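Search this site Search

Repair mornings are back

Quick one as the hall needs locking up. Repair mornings start again in May at Pluvivcombe hall, doors 10 till 12. Same rules as before, bring it clean, bring the lead, bring any bits that fell off. No microwaves. Please.

Last season we got 482 things through the door, mostly lamps, toasters and zips. Hubert Baran did nearly all the zips and would like a rest, so if you can sew come and find him. Kettle's on from half nine.

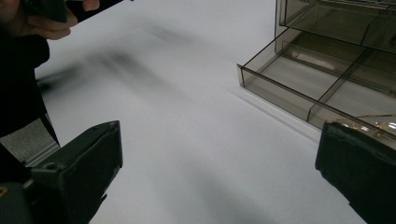
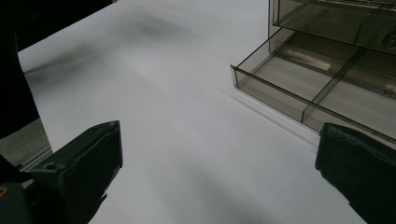
White surfaces, a bit of shadow across both.

Parking - the Russide end is shut while they do the drains, use Junport Lane and walk through. Two spaces by the door for anyone who can't manage the slope, ring ahead and Dariusz Nowakowski will put a cone out.

Tea money stays at 30p, biscuits free untill they run out. Spare fuses and plugs wanted, also a decent desk lamp, ours has gone wobbly. Old sewing machines yes, but ask first becuase the cupboard is full.

Henryk Jabłońska is doing knife and shear sharpening again, first hour only. Wrap blades in newspaper or a tea towel and put your name on. Garden shears fine, mower blades no.

Anything left from last time is on the bottom shelf by the coats. One radio, a green iron, somebody's clock. Collect or it goes to the jumble sale.

Recent items
Jumble sale: where to drop things off
Drains at the Russide end
Seed swap leftovers
Hall bookings, who to ring

Contact us | Copyright Pluvivcombe Hall Newsletter | Back to top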